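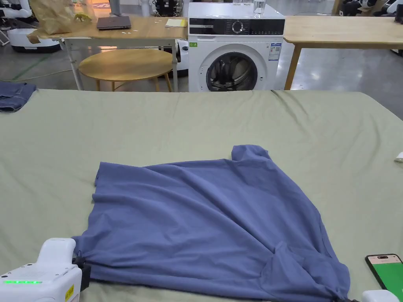 Blue-violet garment on a green sheet, crumpled.

Laundry Claims FAQ
Uminbridge Wash & Wear Notes
Last updated Dec 28, 2021

These are the questions we get most often about wrinkles, shrinking, fading and the products sold to stop all three. We don't sell detergent and we don't take samples. If you want to be told that a bottle will change your life, the bottle already says so.

Do wrinkle release sprays work?

A little. Most of them are water with something in the fabric softener family, plus perfume. Wet a cotton shirt lightly, pull it flat, hang it up, and a good share of the creases will relax whatever you used to wet it. We tried Hiketti's spray next to a plant mister filled from the tap. On thin knits we couldn't tell the two shirts apart. On a heavier woven shirt the Hiketti side looked slightly smoother at the collar, or we wanted it to after paying for it.

What does "wrinkle-free" mean on a label?

Less than you'd hope. Usually the cotton has been treated with a resin so it springs back after washing, or there is enough polyester in the blend to do the same job. The treatment wears off with washing. "Wrinkle-resistant" and "easy care" are softer ways of saying it, and we have found no dependable difference between the three. Read the fiber content. It's the dull part of the label and the useful one.

Should I wash everything in cold?

Nearly everything, yes. Cold is easier on color and costs less to run. It is weaker on body oil, so sheets, towels and the shirt you gardened in may come out clean-looking and still smell faintly of you. Use warm for those if the label allows. We're doubtful of any detergent that claims cold works as well as hot on every stain -- ask which stains.

Does vinegar set the dye in a new shirt?

No. Vinegar plays a part when certain dyes are first put on wool or silk, and somewhere along the way this became a tip for cotton tees. Your shirt was dyed at a factory and the loose dye is going to come out. Wash it by itself or with other dark things the first few times. Salt doesn't help either.

What about detergent strips?

They're handy for travel. Past that we're not convinced. The Lévesque strips dissolved fine in warm water and left a gummy patch on a pillowcase in a short cold cycle. The box says one strip per load without saying how big a load is, and that's a large thing to leave out.

Is 1000 washes a realistic life for a T-shirt?

We saw this figure on a store tag and wrote to ask how it was tested. The reply thanked us for our interest. Worn and washed once a week, a shirt would need more than 19 years to get there. Ours tend to go at the neck or under the arms long before that.

Do dryer balls cut drying time?

Possibly by a few minutes in a half-full drum. The percentages printed on the packages vary so much that they can't all be right. Cleaning the lint screen is free. So is running the spin cycle again before you move the load over.

Can I un-shrink a cotton shirt?

Sometimes you can stretch it back a bit. Soak it in cool water with hair conditioner, press the water out in a towel, and ease it to size on a flat surface. It will probably creep back at the next wash. Videos showing a child's size turned into an adult large should be watched for fun only.

Are fabric steamers better than irons?

Faster, yes. Better depends on how fussy you are. A steamer takes out hanging creases and won't give you a sharp sleeve or a flat hem. The Minwood handheld costs $59 and its tank runs dry partway through a second pair of pants. An old iron and a damp cloth still win for anything with a placket.

Do I need to fold clothes right out of the dryer?

It helps with cotton. Creases set as the cloth cools in a heap. If you forget, ten minutes on low with a damp washcloth will fix most of it, and you'll hear no promise from us about linen.

Why don't you give star ratings?

They make a guess look like a measurement. We wash our own clothes in our own machines, with our own hard water -- yours will differ.

I disagree with one of your answers. Where do I write?

Use the form on the contact page. Tell us the fiber, the water temperature and what the label said. We changed the dryer ball answer in June after a reader's note, and we'd change it again for a better test. Messages from marketing departments are read last.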